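Sorting the small room, part two

The Hivari shelf went to the hallway, so loose parts now get sorted on the long table. Limit per box is 5 kg. Anything heavier goes on the floor.
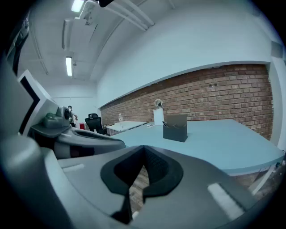

Long table with the open gray box, fan behind it.

The fan stays on low, pointed away from paper. Labels come next: 40 to a sheet, one per box, short side facing out. I tried the Brorka dividers in August and removed them again, as they waste 700 ml per box. Cables are still unsorted.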